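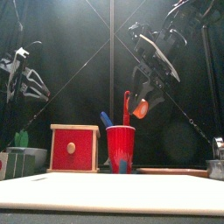 Inicio | Comprar | Alquilar | Opinión | Contacto

La terraza que pagamos y no usamos

Lectura: 3 min

Llevo meses leyendo folletos de obra nueva en la costa y empiezo a sospechar que los escribe todos la misma persona. «Vistas despejadas», «calidades superiores», «entorno privilegiado». El último, el de la promoción Lindura, dedica once líneas a la luz de la mañana y ninguna a la cuota de comunidad. La pregunté por teléfono. Me dijeron que estaba «por definir».

Por definir, cuando ya están cobrando la señal.

No tengo nada contra los pisos nuevos. Vivo en uno, bastante feo, y la calefacción funciona. Lo que me cuesta tragar es la idea, repetida hasta el aburrimiento, de que comprar sobre plano es comprar barato. Depende de qué se compare. En la oferta de Lindura el metro cuadrado sale a 3607 euros, y el agente lo presenta como un precio de lanzamiento. Ahora bien, ese metro incluye la mitad de la terraza, una parte del portal y no sé qué fracción del cuarto de bicicletas. Si uno divide el precio entre los metros donde de verdad puede poner una cama, la cifra es otra y el adjetivo también.

Luego está el asunto del piso piloto. En el de Welgate, al otro lado de la carretera, los dormitorios parecían amplios hasta que me fijé en que no había armarios ni puertas. Pregunté dónde iría la ropa. «Hay muchas soluciones», contestó la señorita, muy amable. Seguro que las hay. También pregunté por la orientación del salón y me enseñó un vídeo con un atardecer. El salón da al norte.

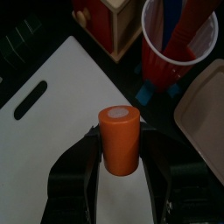 Cilindro naranja con un disco claro en la cara superior.

Se me dirá que el comprador es mayor de edad y puede leer la memoria de calidades. La he leído. La de Welgate promete grifería «Skistine o similar» y carpintería «Gallagher o equivalente», y en ese «o» cabe un almacén entero. Quien haya recogido alguna vez las llaves de una vivienda nueva sabe lo que da de sí la palabra similar. Un documento que permite cambiarlo casi todo sin avisar compromete a muy poco, por buen papel que lleve.

Tampoco me convence el argumento de la inversión. Te enseñan una gráfica que sube y te hablan de alquilarlo en verano, como si limpiar, reparar y tener el piso vacío en febrero fueran gratis. Con 200 viviendas iguales en la misma ladera, todas con la misma foto del mismo balcón, me gustaría saber quién va a pagar más por la mía que por la del vecino.

¿Soluciones? Pocas y aburridas. Pedir la superficie útil por escrito, estancia por estancia. Exigir una previsión de gastos comunes antes de entregar un euro. Ir al solar a las tres de la tarde en diciembre y mirar dónde cae la sombra. Y si en la caseta de ventas tienen mucha prisa, marcharse a comer.

Puede que me equivoque y que dentro de unos años Lindura sea el sitio donde todos querían vivir. De momento sigo esperando que me llamen con lo de la cuota.

Comentarios (3)

marisol_t
Compré en una promoción parecida y la cuota «por definir» acabó siendo de casi 200 euros al mes. Por una piscina que abre 40 días.

Vecino del 6
Muy negativo todo. Yo estoy encantado con mi terraza y desayuno en ella cuando no hace viento.

pacoledo
¿Y cuándo no hace viento?

Anterior | Siguiente | Volver a Opinión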